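Lavitora
Home Builds Opinion Swap table Join
Builds > Robots > Opinion

Leave the arm for last

By Noemi Fabbri
25th June

Everyone who joins the Treltel workshop wanting to build a robot wants to buy the arm first. I did. Had the tab open for weeks, $893 plus shipping, a nice six-joint thing. Glad I dithered.

My argument, quickly, as I have a bench booking: the arm is the least interesting part of a home robot and you should get to it last. Start with the hand. Hold it yourself. Put a camera on it, walk up to a table and pick things up with it until you're sick of it. Then decide if you still want an arm.

That's what we've done with Tan (named after the colour of the first housing, long since binned). Two fingers, two plates, a camera, your own wrist doing all the work of the missing motors. Weidong Pan did the linkage, I did the fingers. They're on the fourth set. First set too stiff, second set too soft, third set fine until I sat on them.

What you learn holding the thing is humbling. I'd assumed the difficulty would be grip strength. Nope. It's the approach. Come at a computer mouse slightly crooked and one finger arrives early and shoves it along the table. A person corrects for that without noticing. You only notice when your hand has been swapped for a pair of ribbed wedges and the view is from down by the wrist.

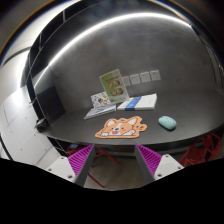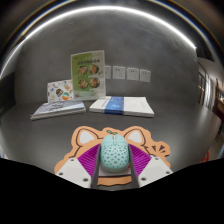

Tan's fingers, the green mouse and the corgi mat, on the long grey table.

We do short sessions, up to 60 grabs, then swap over. By then the wrist is sore and you've started cheating – scooping, nudging things straight with a knuckle. Cheating goes into the recordings and a robot trained on them will cheat too, only worse. Weidong thinks some nudging is fine, people nudge. We've argued about this on and off since August and I've not budged.

The other thing I'll go to the wall on is clutter. Half the home builds I see are tested on a bare sheet of white melamine with one cube in the middle. Who lives like that? Leave the menu up. Leave the booklets where they landed. A mat with a silly wavy outline and a dog's face on it is a far better test than a cube, the edges are all over the place and there's print everywhere to confuse it. If your robot only copes with a cleared bench you've built a fussy housemate.

I know the case against. Holding the gripper feels like homework, and an arm that waves at you on the first night is a great way to get your kids interested. Fair. And there's a real gap: my wrist can do angles no cheap arm will ever manage, so some of what we record will be useless to the motors when they come. We've had to throw out a fair bit. 700 clips so far and I'd keep maybe half of them.

But compare the bills. If a finger design is rubbish I find out over a cuppa and it costs me an evening. If it's bolted to an arm, I find out after a weekend of cabling, and then I'm debugging the arm and the finger and the cabling together, and blaming whichever one I like least. Seen that happen at the next bench over. Arm's been in its box since.

So, build the hand. Borrow ours if you like, it lives in locker 16, sign the sheet and put the batery back on charge. And if after a month of picking up mice you still want the arm, go for it. You'll at least know what to ask of it. I'm probably buying mine in spring, a smaller one then the one I had in the tab.

Comments (4)

flakau_dave
Agree on clutter, disagree on the arm. I'd have lost interest in a week without something that moves by itself.

Weidong Pan
Nudging is fine. People nudge.

M. in Unit 2
Any chance of the finger files for set four? Mine keep splitting at the base. Also what are you using for the pads

Noemi Fabbri
@M. will put them on the share drive tonight. Pads are offcuts, grab some from my tub, second shelf.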